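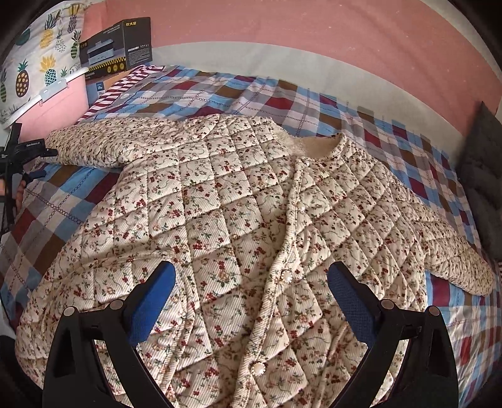 October, folding project, entry 28. Mathis got the new scoring sheet done, so the club finally has one set of rules for shirts and coats! Ten attempts each, sleeves first, then hem to collar. I wanted a hard garment for the second round and the quilted jacket is perfect – all those wrinkles in the sleeves, and big round buttons right down the placket for the pads to catch on. Mbali thinks we should score the cuffs separately. I love that idea. Ask Wellington if Amonska rules allow it.

Comments

Bheki M.: Cuffs separately, yes please.
Sheila Kettle: Can 8 points go to the collar?

Mathebula Robotics Club – contact Sheila Kettle – © Mathebula – Back to top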